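Noltham play centre sets its wooden blocks out again after table refit

The Noltham Early Years Centre has returned its collection of small wooden building blocks to everyday use, following a review of how the pieces are sorted, stored and laid out for children. The blocks had been kept in boxes since November while the activity room was rearranged and its work surfaces were looked over.

The collection was given to the centre in instalments by local families and now stands at 100 pieces. Most are plain oblongs. The remainder are shaped pieces, among them the small bridges which younger children tend to ask for first and which are also the most easily lost. Under the new arrangement each session begins with only a few blocks on a white table, a plain oblong and a bridge being the usual starting pair, and further pieces are brought out on request.

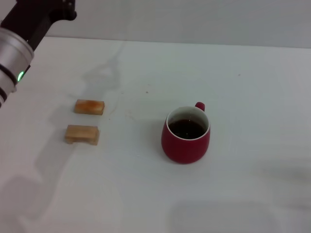

Gudrun Sæther wrote to the centre to ask whether the older blocks would be sanded and varnished to match the newer ones, adding that her own two children had always picked out the darker pieces and would be sorry to see them go. The centre has replied that no such work is planned. Differences in colour between blocks are regarded as part of the set, and pieces will be withdrawn only where they have split or where an edge has become rough.

A total of 21 blocks were withdrawn on those grounds during the review. Replacements have been ordered from Bolard, a joinery workshop in the town, and will be cut to the same measurements as the originals. They will be left unpainted. Uzma Siddiqui, manager of the centre, said that parents had been asked for their views on painted blocks and had shown a clear preference for bare wood.

"We had expected the question of colour to divide people, and it did not," she said. "What they wanted to discuss was storage."

Storage has accordingly taken up the larger part of the work. The former arrangement, a single deep chest, meant that the bridges sank to the bottom and the whole collection had to be tipped out before they could be found. The chest has been replaced by shallow trays, with plain blocks and shaped blocks kept apart.

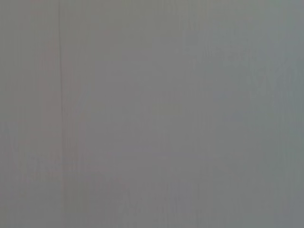
The room's finishes were considered at the same time. Manju Agarwal, who prepared the report on the refit, recommended that strong colours and printed patterns be kept away from the building area so that the shapes of the blocks stand out clearly for the youngest builders. Samples were compared over the course of a morning before any decision was reached. Plain grey found general favour, including the sort that carries a thin upright line and very faint streaks running alongside it, although one member of staff thought it rather cold for a playroom. The report leaves the final choice to the centre - and suggests that it be made before the spring sessions are advertised.

The white table will stay. It had been proposed that it be exchanged for a lower one, but the existing height suits children who prefer to stand, and a second table from the Grarnel Road annexe will be brought across for those who like to sit. Table tops are to be wiped down at the close of each session, and marks that do not come off are to be noted in the room book.

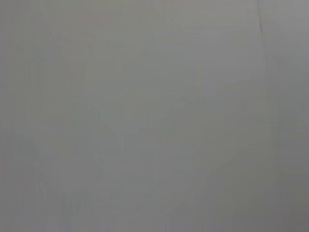
Plain grey, activity room, Noltham.

Building sessions run for 2 hours each morning during term, and are open to children aged 3 and over when accompanied by an adult. There is no charge. Families who still have blocks belonging to the collection at home are asked to hand them in at the front desk, where a tray has been provided for the purpose. Enquiries about the sessions should be addressed to Elsa Skjelbred at the centre office.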